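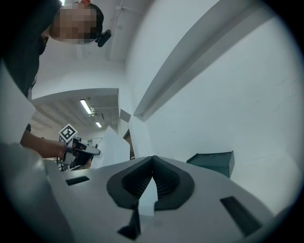
August, gone eleven at night, and I should be in bed but my head is still full of boxes.

I've been putting off the box business since we moved over from Poslow. You know how it goes, you buy something nice, it comes in a proper box with a lid that shuts with that soft little puff of air, and you think well, I can't throw THAT out. So it goes under the bed. Then the next one goes in on top of it, and before long you're a person who owns boxes. I had one in the wardrobe with another one inside it and a receipt inside that (Manolakis, for a pair of curtains we left behind in the old flat!).

Anyway, I decided that anything in a box has to be the right thing for that box, and if there isn't a right thing then the box goes. Leonidas thinks this is a terrible rule. Leonidas Margaritis, I should write, in case I read this back when I'm eighty and have met several others. He keeps boxes for resale value. He has never resold anything in his life, as far as I know, apart from a bicycle, and that didn't come in one.

Coffee first, then a long argument about whether to start with the big ones or the small ones. I said big, he said small, we started with big. The large white one has been annoying me for ages. It's a lovely thing, but it takes up half the table once the lid is folded back, and for all that size the bit in the middle where you'd put something is only a shallow tray. I tried the stationery in it earlier in the week and the stapler (the Bostitz, which weighs about as much as a brick) stood up too high, so the lid sat there with its mouth open like a fish. Letters, then? Photos? I did like the idea of photos. There are 200 or so in the carrier bag from Mum's and they deserve better than a carrier bag. 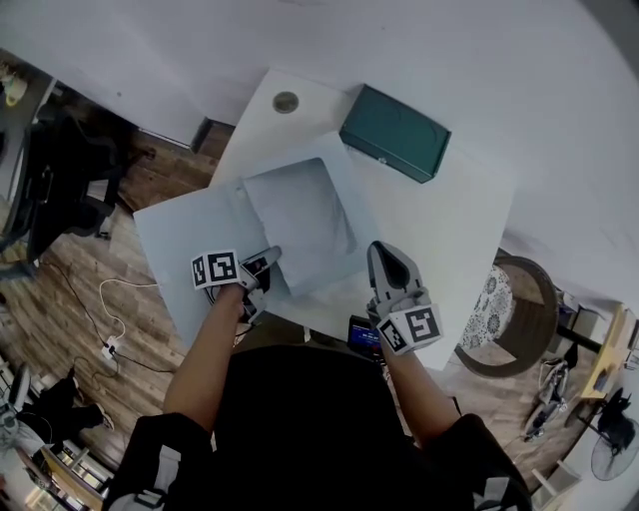

Big white box with its lid back, and the teal case behind it still waiting its turn.

The teal case is another matter and I won't hear a word against it. It's such a good dark colour, and I'm very fond of the little metal clasp on the front. I got it at the Clunwood church sale for 8 pounds, talked down from 9, which I was far too proud of. It has had sewing things in it, then batteries, then for one whole winter nothing but a tape measure. I think it wants to be the passport-and-important-papers case. It has the look for it. Leonidas says important papers should be in something fireproof and I said fine, you go and find me a fireproof one in that colour.

Then there was a bit of a diversion about the floor. Once you start looking at one part of a room you see all the rest of it, don't you? The cables really do need sorting, the white one has got itself into a great loop over by the power strip and there's a black one wandering off across the boards on its own. I want one of those tidy boxes you feed them into (yes, I know, another box). And the trainers need a home that isn't next to the fan. But I do love the round stool with the flowery cushion, I'd forgotten how much, because normally it's got a pile of ironing on it. White and grey flowers, goes with everything, terribly comfortable for five minutes and then not at all.

Where was I. The white crate under the desk! That's where the no-hopers are going, the boxes that fail the rule, until I can face the recycling. I wrote a list on the back of an envelope so I'd stick to it:

Large white: photos, if they'll lie flat
Teal case: passports, certificates, the letter about the boiler
Shoebox from the wardrobe: out
Tin with the bent corner: buttons, stays, don't argue
Hat box: ask my sister
Phone boxes, 5 of them: OUT

He has already tried to rescue two of the phone boxes. He says they stack well. I said so do bricks, and we don't keep those in the hall cupboard either.

Had cheese on toast standing up in the kitchen, and then I went through some of Mum's photos on the sofa, which was a mistake if the plan was to get anything done. There's one of her on the front at Poslow in a coat I'd have sworn was green and it's plainly navy. There's one of a dog nobody in the family ever had. I put that in the keep pile too, he's got such a nice face. Some are much bigger than I remembered, the school ones especially, in those cardboard mounts that have gone soft at the corners, and I have a nasty feeling they're wider than the tray. Didn't get up to check. I'd only have started again.

Tomorrow: measure the school photos. Ring my sister about the hat box, and about the dog. Buy labels, the plain ones, as the last lot peeled off by teatime. Move the trainers.

Leonidas has just shouted through to ask if we've still got the box the kettle came in.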